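Printing again

I sent the last sheets of the Orine set off on Friday, so there is finally space on the drying rack and I can write something here.

The set is 23 linocuts, all of the same stretch of river below Jatesmont. I started them in April last year with the idea of doing one every fortnight. That lasted until the summer. The rest were cut in long evenings over the winter, and I think you can tell which ones. The early blocks have a lot of fine work in the water. The later ones are mostly flat black with a few cuts for the light, and those are the ones people have asked to buy.

I print by hand with a spoon, on a thin paper that comes in packs of 70 sheets. I spoil a fair number. Damp weather makes the ink sit badly and I have stopped fighting it. If the first two pulls are patchy I clean the block and do something else.
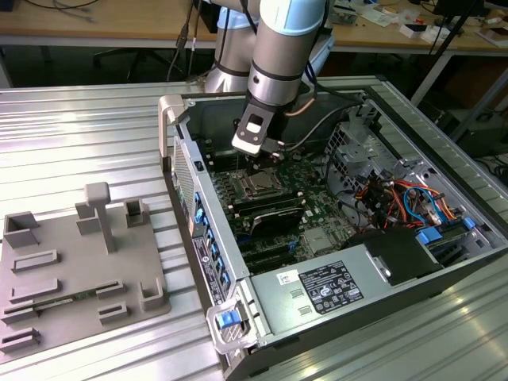
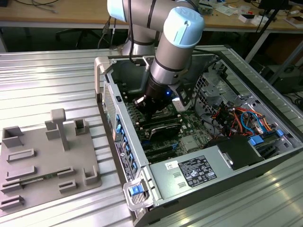

Yasuo Kikuchi wrote after my last post that I ought to try oil-based ink again, and that the patchiness has more to do with the roller than the weather. He uses a softer one, rolls out a much thinner layer and goes over the block five or six times. I have ordered a soft roller and will try it on one of the old blocks before I cut anything new. He also thinks the river prints are too dark when hung together. I partly agree. At the Ukgate show they will go in two rows, with the pale ones on top.

The show is in the upstairs room at Vieira and opens in April. Framing came to 1248 for the lot, more than I had put aside, so four of the prints will be pinned up bare. Wouter Segers is lending me his mount cutter and I have the use of his van for the day.

Next is a set of etchings, much smaller, probably of roofs. I haven't etched since college and will need to book time on a press. The one at Orine is free on Tuesday mornings, and I have put my name down for the first three.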